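Project report, course "Automation in Practice"
Authors: Rostyslav Prokopenko, Abelardo Montoya
Robot cell: Hovura (two arms, one table)

## 1. Why we wrote rules

In our group we call the robot cell Hovura. It has two arms on a table, and its task is to sort and move laundry. When we started the project, we thought that the main work would be the training of the arms. After the first two weeks we understood that our bigger problem was the order of work between people. One student changed the gripper speed and did not write it down. Another student began a session while a cable was still under the clothes. No person was hurt, but we lost many recordings and could not explain why some of them were different.

Our teacher asked us to prepare a short set of working rules and to test if they can be followed by students who did not write them. This report describes the rules, the test and what we changed afterwards. The rules are local. We read the public summaries of the safety standards for industrial and collaborative robots, but we do not claim that our cell is certified to any of them.

## 2. The rules

We made three groups of rules.

**Before the session**

- The operator says aloud "arms on" and waits for an answer from every person in the room.
- The emergency stop is pressed once and released, and the result is written in the log.
- Cables are checked by hand along the whole length.
- Clothes with loose pins, keys or coins in the pockets are not used.

**During the session**

- Hands stay outside the table while an arm is enabled. To correct a piece of clothing, the operator first pauses both arms.
- Speed is limited to 200 mm per second when a second person is inside the marked area, and to 300 mm per second in other cases.
- If a gripper holds a garment by a button or a zipper, the operator opens it slowly and repeats the grasp.
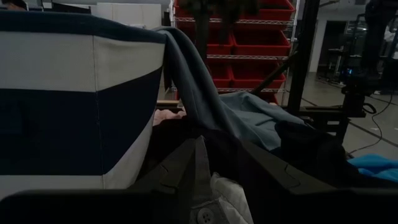
The rule about buttons was discussed longer than any other. Rostyslav wanted to forbid all clothes with buttons, as a pulled button can fly away or stay between the fingers. Abelardo was against it, because real laundry has buttons and a system trained without them would be of little use. We agreed to keep such clothes and to limit the force of the grip when they are in the load.

**After the session**

- Both arms go to the rest position before the power is cut.
- The log is filled in the same day, also when nothing special happened.
- Every stop is recorded with a reason. "Unknown" is accepted as a reason, an empty field is not.

## 3. How we tested the rules

We gave the rules, printed on one page, to two other student groups, Sukmont and Zosto. They did not receive any oral explanation. Each group worked with the cell on a Wednesday afternoon, and one of us sat near with a checklist and did not help, except if there was danger.

The checklist had 5 points for every session: the call "arms on", the emergency stop test, the cable check, the pause before touching the clothes, and the completed log. We counted a point only if it was done fully and in the correct order.

The weakest point was the pause. People see a sleeve which hangs in a wrong way, and the hand goes to it almost by itself. In the first version the pause command was on the keyboard, and the operator had to turn away from the table to reach it. We moved it to a foot pedal. 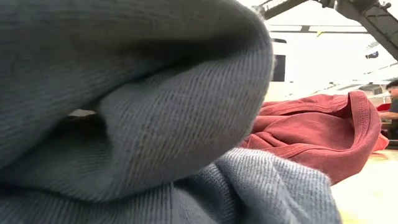 Didenko wrote in the feedback form that the pedal was a good change, but that the page still did not say who may restart the arms after a pause. In one session two people both believed that it was their job, and in another both waited for the other. The comment also proposed that the person who pauses should be the only one who can restart. We accepted this proposal and added it to the second version with the same words.

Sukmont had a different remark. For them the limit of 200 mm per second was clear, but the phrase "inside the marked area" was not, as a person can stand outside and still lean in. We now write "any part of the body".

## 4. Results

With the second version, 95 percent of the checklist points were fulfilled. The missing points were nearly all in the log, where the reason for a stop was left empty. We think the form is too long for the end of a session, when people are tired and want to go home.
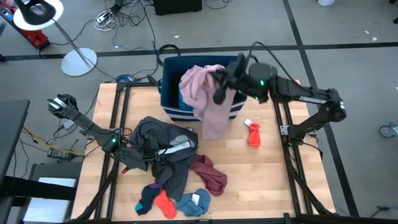

*Figure 3. Hovura with both arms at the table; the right gripper holds a pink garment above the storage bin.*

We must also say what the test does not show. Both groups are from our own course and knew that they were observed. We did not test the rules with people who have never seen a robot arm, and we did not test a real emergency.

## 5. Open points

The form for the log should be made shorter, probably with a list of common stop reasons to choose from. The cable check needs a drawing, because the text alone was read in different ways by Zosto and by us. The third version of the page will be given to the next group in June, together with the old logs.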